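티켓 2142 / 스마트폰 핸들링 셀 / 그리퍼 파지 불량
장비: Arkau 셀 2호기 (6축 암, 2지 그리퍼, 손목 카메라)
현장: Stanau 2공장 검사동
등록자: Cristian Ticona
담당: Rigoberto Usuga
등록일: 04/02/2024
우선순위: 보통
상태: 종료

증상

트레이에서 단말기를 집어 검사 지그로 옮기는 도중에 단말기가 손가락 사이에서 기울어집니다. 떨어뜨린 적은 없습니다. 지그 입구에서 모서리가 걸리고, 삽입 축 힘이 한계를 넘으면서 정지합니다. 알람은 1794번이고 리셋하면 다음 사이클은 정상으로 도는 경우가 많습니다. 야간조에서 먼저 보고했고 주간조에서도 같은 증상을 확인했습니다.

등록 전에 해 본 것
- 그리퍼 전원 재투입: 변화 없음
- 트레이 교체: 변화 없음
- 지그 입구 청소: 변화 없음
- 파지력 설정을 한 단계 올림: 빈도가 조금 줄었으나 계속 발생. 원래 값으로 되돌려 놓음

메모 1 (Usuga)

로그를 받아서 봤습니다. 알람이 난 사이클은 모두 파지 완료 신호가 정상으로 들어와 있습니다. 손가락 닫힘 위치도 허용 범위 안입니다. 제어기 입장에서는 제대로 잡은 것으로 보이니 소프트웨어 쪽은 일단 뒤로 미룹니다. 지그 위치가 틀어졌을 가능성이 있어서 Ticona 씨에게 기준 블록으로 지그 좌표 확인을 부탁드립니다. 손가락 패드 상태도 같이 봐 주세요. 패드는 October에 교체한 기록이 마지막입니다.

메모 2 (Ticona)

기준 블록으로 확인했습니다. 지그 좌표는 이상 없습니다. 블록은 20회 연속으로 넣어서 한 번도 걸리지 않았습니다. 단말기로 바꾸면 걸립니다. 패드는 육안으로 찢어진 곳은 없는데, 왼쪽 패드 표면이 오른쪽보다 반질반질합니다. 손으로 눌러 보면 왼쪽이 더 딱딱한 느낌입니다. 단말기를 물린 상태로 암을 세워 두고 손목 카메라로 확인했습니다.
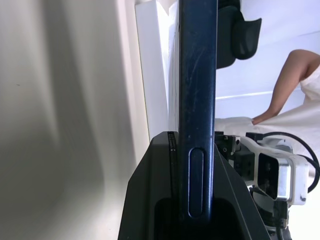

메모 3 (Usuga)

파지 깊이와 패드 접촉 위치를 먼저 정리하겠습니다. 현재 티칭은 단말기를 세워서 좁은 옆면이 카메라 쪽을 향하게 하고 아래쪽을 무는 방식입니다. 카메라에서 보면 길쭉한 측면 버튼이 단말기 아래쪽, 손가락에 가까운 자리에 있습니다. 이 모델은 지난번 품종 변경 때 추가되었고 파지점은 이전 모델 값을 그대로 복사해서 쓰고 있었습니다. 복사한 값이 이 모델에 맞는지 검토한 기록이 없습니다. 버튼 주변을 누르고 있는지는 정지 상태만 봐서는 판단할 수 없으니 접촉 자국을 떠 보는 것이 좋겠습니다.

접촉 확인 순서입니다.

1. 셀을 수동 모드로 바꾸고 속도를 최저로 낮춥니다.
2. 양쪽 패드에 감압지를 한 장씩 붙입니다. 양면테이프는 패드 바깥쪽에만 씁니다.
3. 불량 판정된 단말기를 사용해서 정상 파지력으로 한 번 물고 놓습니다.
4. 감압지를 떼어 좌우를 표시하고 사진을 티켓에 올립니다.
5. 단말기를 뒤집지 말고 같은 방향으로 두 번 더 반복합니다.

메모 4 (Ticona)

감압지 결과입니다. 오른쪽은 세 번 모두 면 전체에 고르게 색이 나왔습니다. 왼쪽은 세 번 모두 위쪽 가장자리에 선 모양으로만 진하고 아래쪽은 거의 색이 없습니다. 버튼 모양 자국은 어느 쪽에도 없습니다. 왼쪽 패드를 떼어 보니 뒷면 접착층이 위쪽에서 뭉쳐 있었고, 패드가 홈 바닥에 완전히 앉지 않은 상태였습니다.

메모 5 (Usuga)

그러면 왼쪽 패드가 비스듬히 앉아 있어서 단말기를 선으로만 잡고 있었던 것으로 봅니다. 닫힘 위치가 정상으로 나온 것도 설명이 됩니다. 위쪽 가장자리가 먼저 닿으면 그 위치에서 파지 완료가 됩니다. 파지력을 올려서 빈도가 줄어든 것은 패드가 더 눌렸기 때문일 것입니다.

조치 요청
- 좌우 패드를 한 벌로 교체. 부품은 Rengifo 창고 재고 사용
- 홈 바닥의 남은 접착제는 플라스틱 주걱으로 제거하고 이소프로필알코올로 닦을 것. 금속 공구 사용 금지
- 새 패드를 붙인 뒤 평판 블록을 물린 상태로 한 시간 유지
- 감압지 시험 반복
- 이 모델의 파지점을 별도 레시피로 분리. 값은 당분간 그대로 두고 이름만 나눔

메모 6 (Ticona)

패드를 교체했습니다. 접착제가 홈 안쪽 모서리에 생각보다 많이 남아 있어서 닦는 데 시간이 걸렸습니다. 교체 후 감압지는 좌우 모두 고르게 나왔습니다. 단말기로 20회 연속 삽입했고 알람은 없었습니다. 레시피도 분리해서 저장했습니다. 백업은 Golano 서버의 셀 2호기 폴더에 있습니다.

메모 7 (Usuga)

확인했습니다. 한 교대 더 지켜본 뒤 닫겠습니다. 떼어 낸 패드는 버리지 말고 봉투에 티켓 번호를 적어 보관해 주세요. 경도를 재 볼 생각입니다.

메모 8 (Ticona)

야간조까지 1794 알람 없습니다. 떼어 낸 패드는 공구함 맨 아래 칸에 두었습니다.

종료 처리 (Usuga)

원인: 왼쪽 손가락 패드 안착 불량 (접착층 뭉침)
조치: 패드 한 벌 교체, 홈 청소, 레시피 분리
후속: 정기 점검표에 패드 교체 후 감압지 시험 항목 추가. 1호기 패드도 다음 정지 때 같은 방법으로 확인. 패드 경도 측정 결과는 별도 티켓으로 등록 예정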